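Banco de ensayo de pinzas Rendden

El banco de ensayo de pinzas Rendden es una instalación destinada a comparar pinzas, cámaras y controladores de brazo robótico en tareas de montaje y desmontaje de ordenadores de sobremesa. Lo puso en marcha la empresa Drususell dentro del proyecto Wanyama, dedicado a la recuperación de componentes informáticos. La pieza de referencia es el módulo de memoria, por su escaso grosor y por la precisión que exige su ranura.

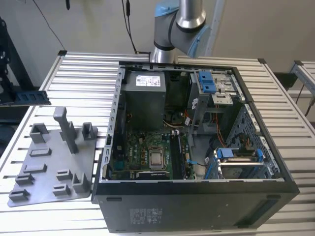
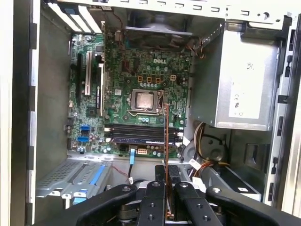
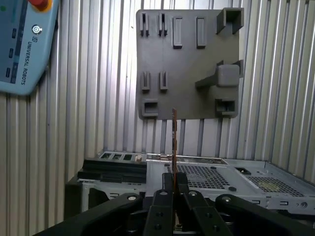 Banco Rendden. Brazo sobre una torre abierta, vista de la placa base desde la cámara de muñeca y tarjeta sujeta entre los dedos de la pinza.

Historia

El primer diseño fue obra de Jeptoo Kioko y Dennis Mbwambo, que trabajaban en una línea de clasificación de equipos retirados. Las pruebas iniciales se hicieron con placas base sueltas atornilladas a una mesa. Ese montaje daba resultados optimistas: al faltar la caja, la pinza podía acercarse desde cualquier lado y los dedos no encontraban obstáculos. En la segunda versión se pasó a utilizar torres completas, tumbadas y sin el panel lateral, con la fuente de alimentación, los cables y la jaula de discos en su sitio.

La versión vigente del protocolo está fechada el 26 de agosto de 2022. Su redacción corresponde a Iddrisu Tsikata, y la revisión de los criterios de fallo, a Godfrey Shirima.

Disposición

El ordenador se coloca sobre un banco de perfiles de aluminio, con el interior hacia arriba. A su lado se sitúa una placa de soportes impresa en 3D, de color gris, con soportes en forma de U y alojamientos rectangulares de distinta altura. El protocolo admite también placas montadas en vertical, que obligan al brazo a trabajar con otra orientación de la muñeca.

Las imágenes se toman desde dos puntos. Una cámara fija abarca el brazo, la torre y los soportes, y otra más pequeña, instalada en la muñeca, encuadra los dedos de la pinza y la zona inmediata. Esta última es la que se emplea para evaluar la alineación con las ranuras, aunque la propia pinza tapa una parte del campo de visión cuando desciende en el interior de la caja.

Pinzas comparadas

La pinza de base es un modelo eléctrico de dos dedos articulados. Los dedos son negros, de caras planas y con orificios redondos, y se cierran sobre los lados del módulo dejando libre el borde de contactos. Frente a ella se han ensayado otras dos soluciones:

Pinza paralela Trundine. Mantiene constante la distancia entre la punta del dedo y la muñeca durante el cierre, lo que simplifica el cálculo de la profundidad. Su cuerpo es más ancho y roza con facilidad los mazos de cables próximos a la fuente.

Ventosa de caudal bajo. Resulta adecuada para tapas y piezas lisas. En los módulos de memoria, los chips dejan poca superficie plana, y la sujeción se pierde al aplicar fuerza de inserción. Fue retirada de la comparación en septiembre.

Procedimiento

Una serie consta de 48 intentos por pinza. En cada intento, el brazo recoge el módulo de un soporte, lo lleva en posición vertical hasta la placa base, lo alinea con la ranura indicada y ejerce presión hasta alcanzar el umbral de fuerza. La serie se repite después con el controlador de posición y con el de fuerza. El módulo se examina al terminar cada serie.

Se considera fallo cualquiera de las situaciones siguientes: giro del módulo entre los dedos, contacto con el disipador o con el procesador, entrada en una ranura distinta de la indicada y parada de seguridad del brazo. Las pestañas de bloqueo de la ranura se abren a mano antes de empezar y quedan fuera de la evaluación.

Resultados

Con el controlador de posición, la pinza articulada registró 21 fallos y la Trundine, 20. La mayor parte de los primeros correspondió a giros del módulo al tocar el fondo de la ranura. Con el controlador de fuerza, los fallos de la pinza articulada bajaron a 11. La Trundine no completó la serie equivalente por una avería en el cable de datos.

Shabani Odera propuso revestir las yemas con una lámina de goma fina. El cambio redujo los giros, pero aumentó el grosor de los dedos y dificultó el trabajo entre ranuras contiguas ocupadas. Desde entonces se usa únicamente en pruebas con una sola ranura.

Limitaciones

El banco se ha empleado con un número reducido de modelos de torre y las conclusiones no se extienden a equipos de formato pequeño. La iluminación tampoco está normalizada: los reflejos de la chapa afectan a la cámara de muñeca, sobre todo cerca de los paneles perforados. El protocolo no contempla la desconexión de cables ni la extracción del procesador.

Véase también

Pinza robótica
Control de fuerza
Proyecto Wanyama
Módulo de memoria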